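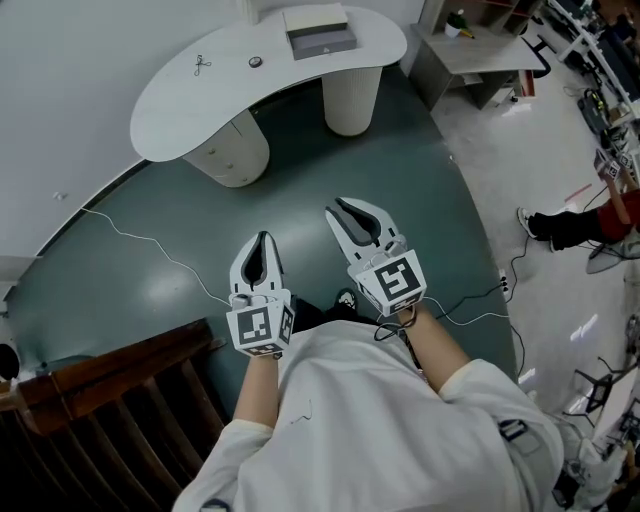

Keluder is a form of jacket wrestling practised mainly in Flollstead, where it has been the town's chief winter sport for longer than its record-keeping. Two wrestlers begin chest to chest, each gripping the other's belt, and try to put the opponent on both shoulder blades. Letting go of the belt costs a point. Swearing at the referee used to cost two, until it was found that bouts were being decided that way.

Rules
A bout lasts 7 minutes and is fought on packed sawdust. Draws go to the lighter wrestler, a rule heavier wrestlers have tried to repeal every September. Striking is forbidden, as is "leaning without intent", a term the rulebook leaves undefined.

Competition
The Aebischer Cup is open to 40 entrants and has been won most often by Regula Zwahlen, who retired undefeated and then came back to lose to Svenja Moser in the first round. The final between Moser and Siiri Vītola drew 3915 spectators – more than the hall could seat, and a few more than the town could park.

Coaching
Most leading wrestlers have trained at the Zesia club under Fabian Brunner, whose only published work on technique is a pamphlet on belts.

See also
Belt wrestling
Jacket wrestling
Flollstead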